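Features > At Home > The Kitchen Table

The Great Play Kitchen Sort-Out

April 9, 2025
By Anneliese Hinrichs

I've been putting off the toy kitchen since September. It lived in three different boxes, one of them under the stairs, and whenever my niece came round she'd tip the lot on the rug and then ask where the toaster was. (Behind the sofa. It was always behind the sofa.)

So I cleared a morning, made a pot of tea and rang my friend Jui-lin Ko, who ran a toy library in Skurnton for five years and has washed more pretend fruit than anyone I know. Her first rule is to get things up off the floor and onto a plain white table, because you see what you've got so much better, and your knees will thank you!

She also told me to stop sorting by colour, which I'd been rather proud of. Children don't go looking for "the red things", she said, they want to make tea. Plates and bowls go together, then food, then anything that pretends to cook.
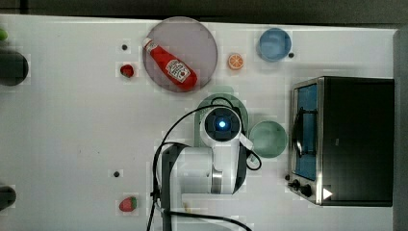 Should you keep play food in with the real kitchen things?
Keep it in its own low drawer or basket, well away from anything you eat from, and give it a wash now and then in warm soapy water.

I do love a toy ketchup bottle, I must say. Red bottle, white cap, and every child I've ever met knows exactly what to do with it. A strawberry is another good one, small enough for a doll's picnic, and an orange slice will pass for pudding, a hat or a wheel depending on the afternoon. The toaster oven takes up far more room than all the fruit put together, so it gets the bottom shelf to itself now.

My neighbour Ovidiu Anghel thinks I've gone too far with the labels. He may be right, but my niece put every bowl back last time without being asked, and I nearly cried into my tea. The doll's house is next, and I've already found a tiny frying pan in the bath.

Contact us | Copyright Hulum | Back to top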